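Drulano mesh pen cup, black: a long look at a small thing

Posted July 2023 by Nermina Vlachou

I have never believed in desk tidies. Most of them are a way of paying for the privilege of moving your biros from one place to another, and the people who sell them know it. So when Mateja Đorđević put in an order for the new tables in our shared workroom and added four Drulano mesh cups to the basket, I said I'd use one properly for a couple of months before anyone was allowed to call it a good buy.

The Drulano is a plain cylinder of black wire mesh. You have seen it before, under other names, on every reception counter in the country. The shop listing had 514 reviews when I looked, nearly all of them five stars, and a good many saying only "holds pens". I would hope so. What I wanted to know was whether it stays put, whether it marks the table and whether it is any use if you don't own a great many pens.

Let's take the last one first. With a dozen pens in it the cup behaves very well, as they prop each other up. With one or two it's a different matter. A marker dropped in carelessly can end up lying across the mouth, and then you have a pen balanced on a cup, no tidier than a pen on a table and rather easier to knock off.
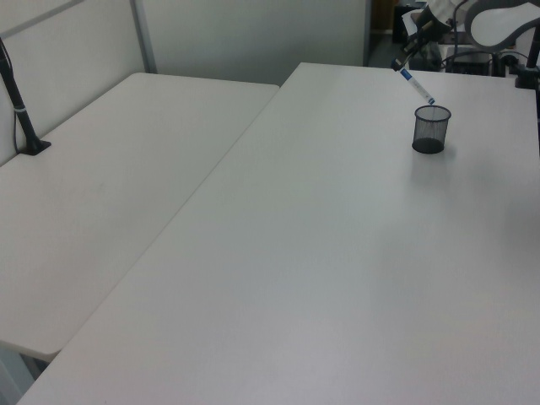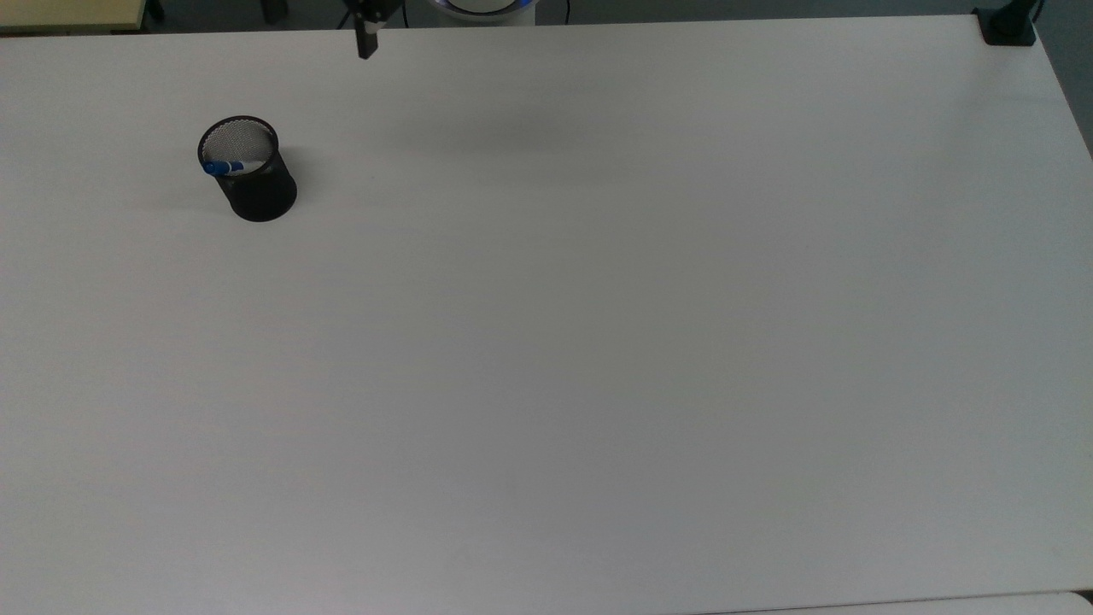

You get into the habit of pointing the thing straight down and letting go low, but I resent having to learn a technique for a pen cup. The old Clunura pot I've had since college is narrower and heavier, and a single pen slides into it without any thought on my part. It's also ugly and has a chip in the rim, so I do see why people replace them.

On marking the table I have less to complain about. Our tops are white and matt and show everything, including where people have leaned on them. I'd expected the base to leave a dark ring or a set of fine scratches. After all of May and June I can find neither, though I don't drag it about. Borislav Mujić does drag his, and says his table is fine too. I haven't inspected it.

Staying put is where it loses marks. The cup weighs next to nothing and a sleeve will shift it. I caught mine with a cuff twice in the first week. A ring of felt or rubber underneath would have helped and can't cost much. I stuck a bit of shelf liner under mine and it's been better behaved.

Dust is the other thing. Mesh collects it, black mesh shows it, and a cloth won't get into the holes. An old toothbrush will. The listing calls the cup "easy clean", a claim I'd like to see them defend.

As for looks, black on white is smart enough, if a bit severe. Eleni Zupan thinks it makes the room feel like a bank. I don't mind it.

Would I buy it again? One, perhaps, for a desk with plenty of pens on it. I wouldn't have bought four. If you keep only a marker or two to hand, get something narrower with a bit of weight to it, or put them in a drawer. Mine is staying where it is for now, shelf liner and all. Three stars.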